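I'd expected a shed on the Leltgate road, so it was a nice surprise when Trorkalcombe's open day turned out to be in a café, with green booths and big windows. Liis Liepiņa from Zenarar waved me over and put the gripper in my hand before I'd got my coat off!

It's lighter than I'd guessed. You squeeze, the two ribbed pads close, and every move you make is saved so a robot arm can learn from it later. My job was the drinks bottle. 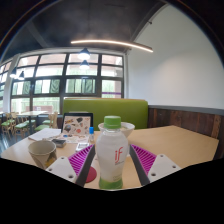
Lining up on the bottle, pads open.

My first 3 goes were hopeless - I came in far too fast, like someone grabbing the last bun. Liis told me to slow down and keep my wrist straight. They want 200 good grabs from each table, she said, and the Krūmiņa team had already done theirs (show-offs).
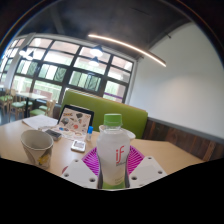

By go number six I'd stopped holding my breath and started enjoying myself. Would I do it all day? Probably not, but I did stay until well past lunch.

Contact the features desk | © Leltgate | Back to top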